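Workshop notes, April 2025
Two cameras on the sink job

Members who came to the open evening will remember that the sink was giving us trouble. The arm could reach it and the fingers could hold a cloth, but the wiping was patchy and we were arguing over where the fault lay. Some of us blamed the grip and some blamed the controller. A fair part of the trouble came from what the controller could see, so most of March went on cameras.

The set-up at Skunska has not changed much. We use the white vanity unit with the chrome tap and a cloth from the same pack each time. An attempt begins with the cloth on the left of the sink top. The robot has to take hold of it, wipe the top and the inside of the basin, and put the cloth back on the left. It is a short job for a person. For the robot it has a glossy surface, a curved lip and something soft in the hand, and all three cause problems.

We compared two camera positions. The first is a fixed camera beside the unit, which is how we have always run this job. The second is at head height, looking down into the basin. Both cameras are the same Lambrechts model, so any difference comes from where they are and not from the lens. The arm settings were left alone.

The fixed camera

The view from the side is the easier one for people to follow. You get the reach of the arm from body to sink, and you can tell at a glance whether the elbow is too high or the body is standing too far back. When an attempt goes wrong this is the recording we open first.

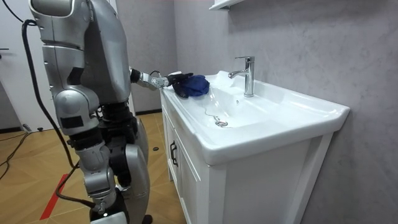

Side view, with the hand and the blue cloth on the rim to the left of the tap.

It is also good for pressure. A cloth that is being pushed down spreads and creases in a way you can see from the side, and a cloth that is only being carried hangs differently. The controller learned to use this sooner than we expected. With the side camera it hardly ever lost contact on the flat part of the top.

Inside the basin it did much worse. From this position the front lip and the slope of the bowl are seen at a shallow angle, and the highlights on the white ceramic move about when the room lights change. The controller tended to wipe the back wall well and stop short on the near side. On several attempts it treated the far edge of the drain as the limit of the basin and turned back there. Moving the camera higher helped a little, but then the robot's own arm got in the way more often.

The head-height camera

Looking down from above, the basin is a clear shape with the drain inside it, and the controller has far less to guess. It stopped turning back at the drain. The near wall was wiped on nearly every attempt, and the path of the cloth became more even from left to right.

Small marks show up better too. The side camera had never given us a useful picture of specks on the floor of the basin. From above you can pick out small ones, and the thin wavy line that runs past the drain. We have not yet asked the robot to go after marks one by one, but it would be pointless to try without this view.

The drawback is height. A cloth a finger's width above the sink looks much the same from overhead as one that is touching it. We had attempts where the arm moved in a very tidy pattern and wiped nothing at all. The other weak spot is the front left edge of the top. When the cloth hangs over that edge the fingers come at it from below and to one side, and what they have got hold of is hard to judge from above. 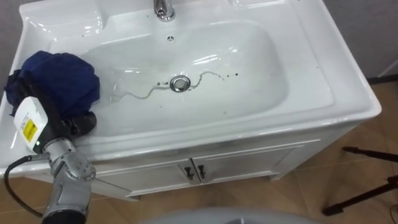 What we tried on the controller

The old Cekley controller takes one camera only. We ran it on each view in turn. After that we borrowed a Clamier unit, which will take two, and ran it with both views together. Altogether the three arrangements came to 93 attempts.

The Cekley with the side camera was the steadiest on the top and the poorest in the basin. With the head-height camera it was the other way round. The Clamier with both views was as good as the better of the two in each part of the job, apart from a slow start. It waits for the two pictures to line up before it moves, which adds 40 milliseconds to every step. That does not sound like much, but you notice it when the cloth slips, as the fingers close a moment after they should. We dropped the cloth more often with the Clamier than with the Cekley for that reason.

We tried 6 settings for the closing speed to make up for the delay. The two fastest bunched the cloth so tightly that there was little left to wipe with. The fourth is the one we have kept.

Lighting

Please do not change the ceiling lights while someone is recording. Reflections along the rim of the basin are strong from above, and the controller is thrown by a new one more than by anything else. We tried a sheet of tracing paper over the lamp nearest the wall and it took the edge off, but the tap still shines whatever we do. A polarising filter is on order for the head-height camera.

Recordings

There are 2777 still pictures from the tests on the shared drive, in the folder named sink_march. They have been sorted by camera but not by result. If you want to use them, copy the folder first and leave the original where it is. The first few attempts with the head-height camera were made before it was properly tightened, and the view drifts down and to the right as they go on. They are kept in a separate folder and should not be used for training.

Next

The Clamier unit goes back at the end of the loan, and we have to decide before then whether to buy one. The other choice is to keep the Cekley, use the head-height view, and add a simple touch sensor at the wrist to cover the height problem. That would be a good deal cheaper. A test piece for the sensor mount is being printed now.

We would also like to repeat the comparison with a thinner cloth and with a sponge. If you have either to spare, leave it in the tray by the sink bench with a note of what it is made of.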